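Soretti Hall: Pre-Show Crowd Safety Checklist, With Comments

Walked Thursday, doors at 7 p.m.
Inspector: Obadia Lukumay
Second walker: Kanini Rugemalira
Show: Rattanakul, standing floor with seated balcony

Marks used: OK, FIX (before doors), WATCH (keep an eye on it during the show)

Entrances and bag search

1. Search tables set back from the street doors. OK
2. Lanes marked and signed. FIX
The sign for the no-bag lane faces the wall. Turn it.
3. Metal detectors tested with the test piece. OK
Lane 2 needed a second pass. Reset and passed after that.
4. Bag size limit posted outside the line. OK
5. Place to hold unattended items, away from the line. WATCH
Marked out with cones but the merchandise van parks close to it. Driver has been told.

Exits

6. All exit doors open fully from inside with one push. FIX
Door 11 sticks at the bottom. Opens on a hard push. Faswood called to plane it before 5.
7. Exit signs lit, including on battery. OK
8. Foyer clear for people leaving. WATCH
Pick-ups by parents crowd the foyer in the last half hour. Move the meeting point to the parking lot side and say so from the stage before the encore.
9. Outside gates unlocked and staffed until the hall is empty. OK
Last tour the north gate was locked again at the last song. The steward on that gate now stays until released by radio.
10. Street side kept clear for ambulances, 80 feet from the main doors. OK

Staff and radios

11. Stewards briefed by door, with names written on the door sheet. OK
Upendo Urio did the briefing. Two late arrivals still to be briefed.
12. Stop-show wording agreed with the stage manager. OK
Same wording as on the card. No changes by phone.
13. Radio check, all channels. WATCH
Balcony left is weak. Runner posted there.
14. First aid room open and stocked. OK
Tourniquets: 21 counted, matches the sheet.

Messages to ticket holders

15. Text alert list loaded and test message sent. FIX
Wokanov sent the test at 2:40. It reached the stewards but not the door supervisors. Resend once the list is corrected.
16. Page for families to check after an incident, ready but not live. OK
Phone number on it called and answered.

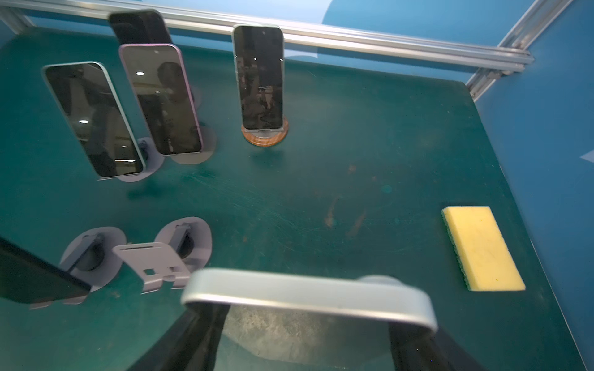

Booker Baptiste: On item 15, the supervisors were left off because they are on the venue list and the test went to the tour list. I've merged the two. Please don't mark it OK until every supervisor has replied by name. I would also like the alert to say which doors to use. "Please leave the building" sends everybody back to the door they came in by.

Reply, O. Lukumay: Agreed. Door wording added for floor and balcony. Item 15 stays at FIX until the replies are in.

Chiến Hồ: Item 8, the parking lot side has one light out near the steps. Can we get a portable lamp there before people are sent that way?

Reply, K. Rugemalira: Lamp requested. Added as 8a, FIX.

Open before doors: 2, 6, 8a, 15. Second walk at 6 p.m., starting from door 11.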